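Heat from the basement

Dindlow's public baths have been warmed by computers since April. The server hall of the hosting firm Kullov lies two streets away, and water leaves its cooling loop at a temperature too low for radiators but well suited to a swimming pool.

The link is a pair of insulated pipes, 400 metres long, laid in an old tram duct. A plate heat exchanger at each end keeps the three circuits separate – pool water never reaches the hall. Design work was done by Munshi, whose lead engineer, Sandamali Pramanik, argued for slow flow and wide pipes. Pumping costs fell as a result, although the trench had to be widened in 2 places.

The contract caps supply at 1000 kilowatts. Demand seldom gets near it outside winter, and the surplus goes to a dry cooler on the roof.

"The pool is a forgiving customer," says Rajitha Akanda, who manages the baths. "If supply drops for an hour, the water barely changes."

The old gas boiler stays as a reserve and is fired once a month to keep the valves free.
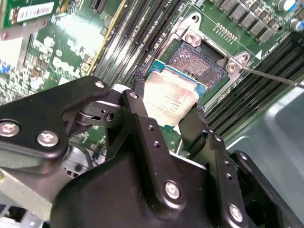
A second branch, to the Druretti housing estate, is under study. Flats need hotter water than a pool does, so a heat pump would have to be added at the estate end.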